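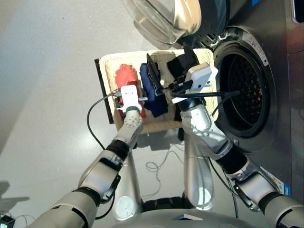 Readers of the Kesthorpe maintenance pages have asked, in several comments, whether a two-armed laundry robot really needs its grippers checked before every session, and one of them, signing as Ye, wrote that a check at the start of each week had always been enough. The usual practice is stricter, and for good reason: cloth is wonderfully hard on a robot hand!

The Pusimmont laundry cell is a small robotic workstation built around one two-armed robot and one front-loading washing machine. It is used to practice picking up, carrying and loading clothes. Its setup is simple enough to learn in an afternoon, and the details are a delight for anyone who likes machines.

Placement
The robot stands facing the work area with the washer to its right. The washer door is opened fully before the arms are powered, so that it stays clear of the right arm. Garments in plain, strong colors are preferred. Red, navy and black are easy to tell apart on camera, even when bunched together.

Grippers
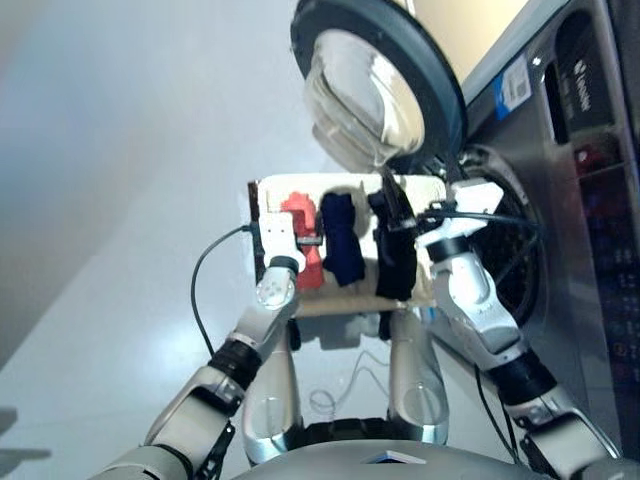 Both grippers are white and share the same mounting, so a spare fits either side. The fingers are wiped with a dry cloth and checked for lint, which loves to collect at the base. Finger pads are replaced after 3,000 grasps, or sooner if a garment begins to slip. One well-kept set at Kesthorpe lasted nearly 3 times that long, a lovely record that is still not a recommended target.

Cables
Each arm's cable needs enough slack for a full reach, but a loop must never be able to catch on the drum opening. The operator moves each arm slowly through its whole range and watches the cable from start to finish. Worn sleeves are changed at once.

Records
Every check is entered in Ident, the cell's logbook program. By 2022-10-31 it held 646 entries, the oldest from April of that year. Pad changes and cable changes are logged separately, with the arm marked L or R.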